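Boards > Shared Spaces > Desks and Tables

The big table: what gets to live on it?

Posted by darner_knits

Okay, I need opinions from people who share a work table with other people. We've got the long beige one in the back at Urkel (two tops pushed together, you know the type) and every evening I end up doing the same clear-off. Markers, tissues, someone's cup, the eraser. I paid 50 bucks for a desk organizer last November and it's now holding one dead stapler in a closet, so please don't tell me to buy another one!

My feeling is that a shared table should have a tissue box and a cup for the markers and that's IT. The foam eraser can live by the whiteboard where it gets used. And the plate, well, I go back and forth on the plate. 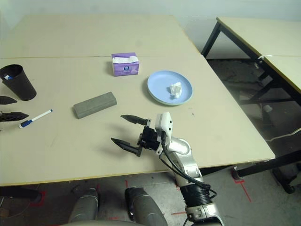
I started putting it out as a catch-all for keys and paper clips, but people see a plate and they put trash on it. Tissues mostly. I don't love picking up other people's tissues, and I've said so, on a sticky note, in capitals. Is a plate just asking for it? Should I go back to a small bin under the table?

Reply from inivlow26

Bin under the table, yes. But I'd fight you on the cup. Markers standing up in a cup dry out at the tip if they're cap up, and if they're cap down the cap gets gunky. Lay them flat. We went through 12 of the blue ones in one spring before I started storing ours on their sides, and I swear they last longer now.

Reply from darner_knits

Flat where, though? That's my whole problem. Flat means they're all over the table and rolling under people's elbows.

Reply from inivlow26

A tray! A drawer! Anything with an edge. Ours go in the lid of an old shoe box (very classy) and I check each one on a scrap of paper before it goes back in.
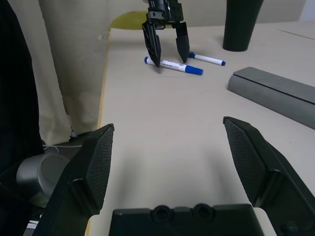 And please throw out the dry ones. People test a marker, find out it's dead and put it right back for the next sucker. I've done it too, so I'm not preaching.

Reply from Encarnación Lozano

I have to disagree with both of you a little. I ran the front room at Vidal for years and we tried the trays, the cups, labels on everything. What worked for us was leaving the middle of the table bare. Keep whatever you like along the far side, I don't care if it's ugly, but the part where people put their arms and papers stays clear. Then nobody has to think about where to start wiping. 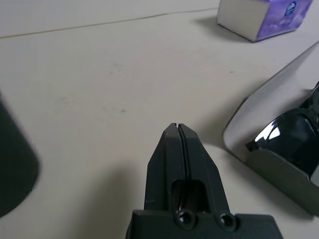

The tissue box lives up in the corner, out of elbow range.

Also, Darner, keep the plate. A person with a used tissue is going to put it down somewhere, and I'd take a plate I can rinse over a tabletop I have to scrub.

Reply from tupelo_jo

Team no plate. It looks like lunch. And what about personal stuff? At our place the worst offenders are sunglasses. People come in, take them off, set them down, and then there's a case lying open for half the day taking up the room of a sandwich.

Reply from darner_knits

Oh, don't get me started on glasses cases. Mine included, I'm guilty. 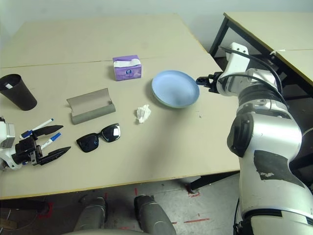
Plate, tissues, markers, shades and the open case, with one tissue lying beside the plate.

So I guess I'm going with Encarnación on the clear middle, and I'll try the shoe box lid for the markers. The plate gets one more month. If I'm still collecting tissues off it after that, it goes back in the kitchen.

Reply from inivlow26

One month, ha. I give it till the next cold going around. And I'm still right about the cup.

Last updated: November

Related threads
Getting dry-erase marker off a light tabletop
How do you close the gap between two tables?
Lost and found box: how long do you keep stuff?
Under-table bins that don't get kicked over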